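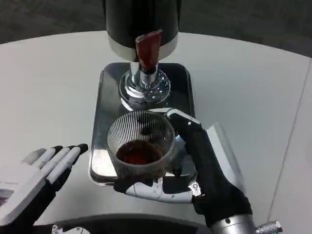

Forum Büro & Alltag > Verpflegung > Kaffee im Büro: lohnt sich die Umstellung auf Miete?

Grurnitz_Sued
Themenstarter
Hallo zusammen, bei uns im Büro steht eine Entscheidung an und ich traue dem Ganzen nicht. Bisher kauft jeder seinen Kaffee selbst oder geht runter zum Bäcker. Jetzt hat die Geschäftsleitung ein Angebot von Dranholm auf dem Tisch: Gerät, Bohnen, Wartung, alles in einer Monatsrate, Laufzeit 3 Jahre. Im Anschreiben steht, wir würden damit 3956 Euro im Jahr sparen. Wie die auf diese Zahl kommen, steht nirgends. Wir geben als Firma bisher null Euro für Kaffee aus, was genau soll da gespart werden?
Hat jemand so einen Vertrag und kann sagen, was am Ende wirklich auf der Rechnung steht?

filterfritz
Willkommen im Club. Gespart wird die Zeit, die ihr beim Bäcker in der Schlange steht. Die multiplizieren das mit einem Stundensatz und fertig ist die Ersparnis. Bei uns wurde damals genauso gerechnet. Auf dem Konto ist davon nie etwas angekommen.
Lies den Abschnitt zur Mindestabnahme. Der steht meistens hinten.

Kantinenkind
Sehe ich etwas anders. Wir haben seit zwei Jahren einen Mietvertrag und ich will nicht mehr zurück. Früher hatten wir eine private Maschine in der Teeküche, und wenn die streikte, war drei Wochen Funkstille, bis sich jemand erbarmt hat. Jetzt rufe ich an und am nächsten Tag kommt einer. Das ist mir die Rate wert.
Dass die Werberechnung Unsinn ist, glaube ich sofort. Deswegen ist das Produkt aber nicht schlecht.

filterfritz
Am nächsten Tag? Steht das so im Vertrag oder war das bisher Glück? Bei uns hieß es "zeitnah". Zeitnah waren elf Tage.

Kantinenkind
Steht drin, nächster Werktag bei Meldung bis 14 Uhr. Haben wir reinverhandelt.

Grurnitz_Sued
Danke euch. Mindestabnahme habe ich gefunden, Seite sieben, Fußnote. Wer im Monat weniger Bohnen verbraucht, zahlt trotzdem die volle Menge, und Nachlieferung gibt es nur von der Hausmarke "Khunthong". Kennt die jemand? Ich finde zu der Röstung außer dem Prospekt nichts. "Edle Hochlandmischung", aha. Welches Hochland?

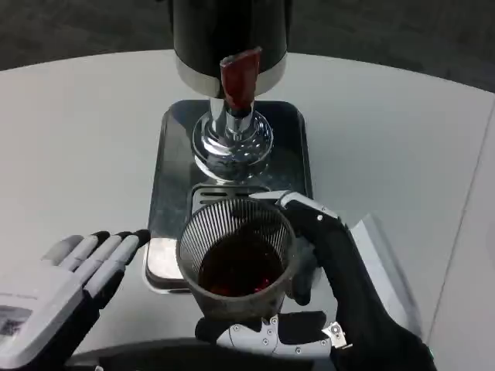

Foto: Redaktion Enon Büroküche

Bohnenzweifler
Der Text auf solchen Tüten ist Prosa. Hochland kann alles sein, was nicht am Strand liegt. Interessant wären Röstdatum und Herkunft, und wenn beides fehlt, würde ich davon ausgehen, dass es dem Lieferanten unangenehm ist.
Lass dir vor der Unterschrift ein Kilo geben und brüh es im Büro auf, mit eurem Wasser. Beim Vorführtermin bringen die gern ihr eigenes gefiltertes Wasser mit. In einer Gegend mit hartem Wasser schmeckt die gleiche Bohne danach nach Kreide.

Moka_Minna
Kilo aufbrühen, Blindverkostung, Röstdatum ... Leute, das ist Bürokaffee. Der muss warm und braun sein. Bei uns trinken ihn zwei Drittel sowieso mit so viel Milch, dass die Herkunft keine Rolle spielt.

Bohnenzweifler
Dann reicht auch löslicher aus dem Glas und ihr spart euch die Monatsrate komplett. Wer aber 3 Jahre lang für Bohnen zahlen soll, darf vorher fragen, was das für welche sind.

Moka_Minna
Löslicher wäre mir tatsächlich recht, ich bin nur überstimmt worden. ;)

Grurnitz_Sued
Das mit dem Wasser ist ein guter Punkt, wir haben hier ziemlich hartes. Im Angebot steht eine Filterkartusche, Wechsel "nach Bedarf". Wer stellt den Bedarf fest?

filterfritz
Rate mal. Der, der die Kartusche verkauft.

Berhanu Birhane
Fachberater Gemeinschaftsverpflegung, Moderation Unterforum Verpflegung
Ich greife einmal ein, weil hier zwei Dinge durcheinandergehen. Der Kartuschenwechsel hängt von der Wasserhärte und der durchgelaufenen Menge ab, beides lässt sich messen. Die Härte erfahrt ihr beim Wasserversorger. Verlangt im Vertrag eine feste Literzahl je Kartusche bei eurer Härte, dann ist die Diskussion erledigt.
Zur Mindestabnahme: völlig üblich, aber verhandelbar. Ich rate zu einer Klausel, nach der nicht abgerufene Mengen ins nächste Quartal wandern. Die meisten Anbieter gehen darauf ein, wenn man früh genug fragt. Nach der Unterschrift geht keiner mehr darauf ein. 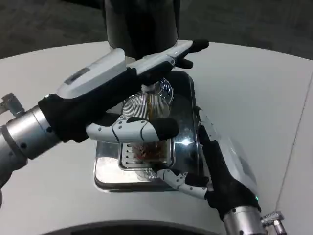
Surachet Chaiyaporn
Einkäufer, Gastautor im Unterforum Verpflegung

Ich widerspreche Berhanu ungern, aber "völlig üblich" ist mir zu freundlich. Üblich ist es, weil zu wenige Kunden nein sagen. Ich habe im Juli drei Angebote nebeneinandergelegt, und erst ohne Mindestabnahme konnte ich die überhaupt vergleichen. Vorher war bei jedem etwas anderes im Grundpreis versteckt: einmal die Reinigungstabletten, einmal die Anfahrt, einmal die Milch.
Mein Vorgehen seitdem: Ich schicke allen eine leere Tabelle mit meinen eigenen Zeilen. Gerät, Bohnen je Kilo, Reiniger, Kartusche, Anfahrt, Abholung am Ende. Wer die nicht ausfüllt und stattdessen einen Prospekt schickt, fliegt raus. Einer hat angerufen und gefragt, ob ich das ernst meine.
Und achtet auf die Abholung. In einem der Verträge sollte der Abbau nach Laufzeitende extra kosten, und wenn man nicht fristgerecht kündigt, verlängert sich alles um ein weiteres Jahr.

Kantinenkind
Die Tabelle klaue ich mir. Wobei man ehrlicherweise auch die eigene Arbeitszeit für so einen Vergleich reinschreiben müsste.

Surachet Chaiyaporn
Habe ich. Zwei Nachmittage. Die lagen deutlich unter dem, was die Anfahrtspauschale übers Jahr gekostet hätte.

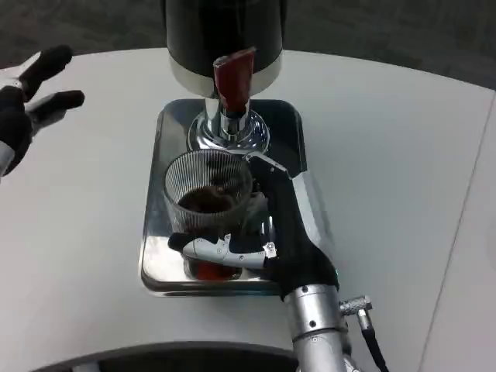

Trotzdem würde ich das nicht für jedes Büro empfehlen. Bei fünf Leuten lohnt sich der Aufwand kaum, da ist ein gekauftes Gerät mit normaler Gewährleistung die ruhigere Lösung. Man muss dann halt jemanden haben, der es entkalkt, und zwar wirklich und nicht nur laut Aushang an der Küchentür. Ab einer gewissen Größe kippt das, weil sich dann keiner mehr zuständig fühlt. Wo diese Größe liegt, kann ich nicht sagen, und ich misstraue jedem Verkäufer, der es kann.

filterfritz
Unterschreibe ich. Also den Beitrag, nicht den Vertrag.

Moka_Minna
Und wer soll bei Grurnitz_Sued entkalken? Wenn sich da keiner findet, ist die Miete doch wieder vorn.

Grurnitz_Sued
Vermutlich ich, so wie immer. Kurzer Zwischenstand: Ich habe Dranholm die Tabelle geschickt und nach der Rechnung hinter den 3956 Euro gefragt. Antwort kam um 16:40 Uhr, man freue sich über unser Interesse und würde das gern bei einem persönlichen Termin erläutern. Die Tabelle war nicht dabei.

Bohnenzweifler
Termin ja, aber mit Wasser aus eurer Leitung.

Grurnitz_Sued
Mache ich. Ich melde mich, wenn die Tabelle zurück ist.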